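# Cuaderno de taller - Olteanu, puesto de teleoperación

Septiembre, empiezo a las 9:40. Sigo con la tarea del recipiente con compartimentos, control remoto desde el mando de Bristeck.

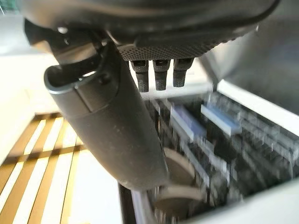 La idea para esta mañana era repetir la serie de ayer con la velocidad de la muñeca limitada y ver si las demostraciones salen más limpias. Ayer se grabó todo sin límite y al revisar hay muchos fotogramas de la cámara de muñeca que no valen para nada: el interior del recipiente se queda en rayas diagonales y solo se distinguen los separadores. Los objetos azul claro todavía se localizan por el color, lo oscuro del fondo no.

**Configuración**

- Mando: Bristeck, escala de traslación a la mitad, rotación sin tocar.
- Grabación: Clodeck, la misma plantilla de ayer. Cambiado solo el nombre de la carpeta.
- Límite de velocidad angular en la muñeca: activado. En traslación, sin límite.
- Luz: persiana bajada hasta la mitad. Los bordes blancos del recipiente se queman en la cámara si entra el sol directo.

**Serie de la mañana**

Siete demostraciones. Tarea: bajar hasta el recipiente, coger un objeto azul, levantarlo por encima del borde y volver a dejarlo en otro compartimento.

Las dos primeras las descarto. En la primera se me fue la mano en la aproximación y entré demasiado rápido, con la pinza girada respecto a los separadores. En la segunda cogí bien pero solté antes de tiempo y la pieza quedó montada sobre un separador. La intenté recolocar con la pinza, cosa que no se debe hacer dentro de una demo buena: el modelo aprende también el arreglo. A partir de ahora, si hay que recolocar, se corta y se empieza otra.

Las demás son válidas. La más larga duró 195 segundos, demasiado. Me paré encima del recipiente buscando la orientación de los dedos y esa pausa no aporta nada. Recortarla en Clodeck antes de pasarla al conjunto, o marcarla como lenta y que decida quien entrene.

Nota para quien coja el mando después: desde la cámara de muñeca los tres dedos parecen de distinto largo. Con esa vista engaña bastante la altura a la que están las puntas. Yo me fío de la cámara exterior para bajar y uso la de muñeca solo al final, para alinear con los compartimentos.

**Guiado a mano**

A las 12:15 probé lo mismo guiando el brazo a mano, con los motores en compensación de gravedad. Tres intentos. La trayectoria sale mucho más natural y se tarda menos, pero mi antebrazo entra en la cámara exterior en todos. En la de muñeca no molesta tanto, siempre que se agarre por el eslabón y no por la carcasa de la pinza.

Otro problema: guiando a mano cuesta cerrar los dedos en el momento justo. El pedal tiene un retardo y uno lo compensa sin darse cuenta - el cierre queda registrado antes de que la pinza esté quieta. Para coger piezas sueltas prefiero el mando. Para enseñar solo la aproximación, a mano.

No mezclo las dos tandas. Van en carpetas separadas, sufijos `mando` y `guiado`.

**Revisión rápida de lo grabado**

Con el límite en la muñeca la imagen mejora en los giros, pero sigue habiendo desenfoque al entrar y al salir en diagonal. Tiene sentido, la traslación iba libre. Mañana pruebo limitando las dos cosas, y también bajando el tiempo de exposición a cambio de subir algo la luz. No cambiar ambas a la vez.

La sincronización entre cámara y articulaciones está casi 3 fotogramas desfasada en el arranque y luego se estabiliza. Ya pasaba antes con el brazo de Jaron. Solución de momento: dejar el brazo quieto un par de segundos al empezar cada toma y cortar ese tramo.

**Pendiente**

- [ ] Recortar la demo larga.
- [ ] Borrar las dos descartadas (o moverlas a `fallos`, igual sirven).
- [ ] Medir el retardo del pedal.
- [ ] Preguntar a Bristeck si la escala de rotación se puede guardar por perfil. Ahora se pierde al reiniciar.
- [ ] Repetir la serie con la traslación limitada, misma posición de partida.

Dejo el brazo en reposo y el mando cargando. La parada de emergencia está pulsada, hay que rearmarla antes de encender.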